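Sorting and Storing Coins at Home: What Works at My Kitchen Table

Posted 7/17/22

My grandfather left me his coins in May, and by coins I mean four cookie tins and a sock. I'd never collected a thing in my life! Since then I've spent more evenings than I'd like to admit at the kitchen table with a desk lamp and a mug of tea (kept well over on the counter, please), and a few people at the Leswood coin club have asked me to write down how I do it.

Put a towel down first

An old bath towel, folded double. Coins roll, coins drop, and a tile floor is about the worst thing a silver dollar can meet. A towel also keeps them from sliding around while you hunt for your glasses.

Wash your hands, and leave the coins alone

Soap, rinse, dry all the way. Hold each coin by the edge, never flat between finger and thumb. And please don't clean them. I know, I know, they look so grubby! I took baking soda to a 1940s half dollar before I knew better, and the dealer over in Radier just sighed at me. A cleaned coin is nearly always worth less than a dirty one.

Make your piles before you buy anything

I went out and bought 20 tubes in the wrong size because I was excited. Sort by denomination first, then by date, and then go shopping with a list. Muffin tins are great for this part. Mine has paper liners in it so nothing scratches on the metal.

Check the plastic

Soft, bendy flips with a strong shower curtain smell are usually PVC, and over the years that can leave a sticky green film. Look for holders marked PVC-free. I use stiff Mylar flips for the nicer pieces and cardboard two-by-twos for the rest. If you staple the cardboard ones, squash the staples flat with pliers or they'll scratch the coin in the next pocket.

Keep them dry

The basement is out, and so is the attic. My boxes live on a bedroom closet shelf with a silica gel packet in each, and I swap the packets every 14 weeks (there's a reminder on my phone, or I'd never do it).

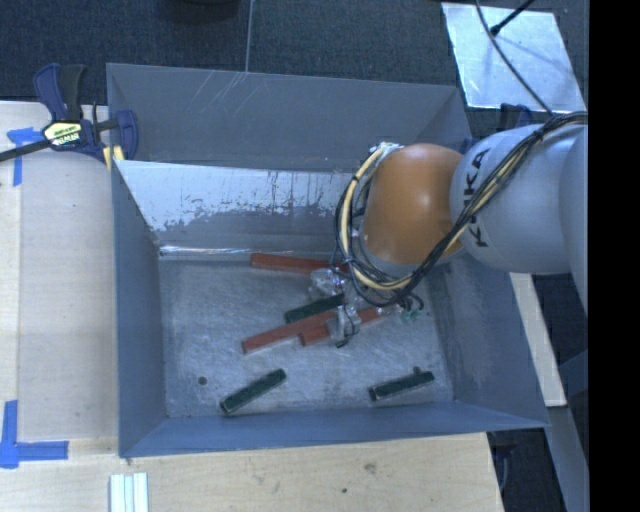
Write it all down

A plain notebook is fine. I put the date, the mint mark, what I paid if I paid anything, and which box it's in. Kwan-ho Cheung from the club keeps his on a spreadsheet and prints a copy every 5 months, and I've started doing the same. Keep the printout somewhere other than with the coins, and send a copy to whoever would have to deal with it all if you couldn't. I'd have loved a list like that with the sock.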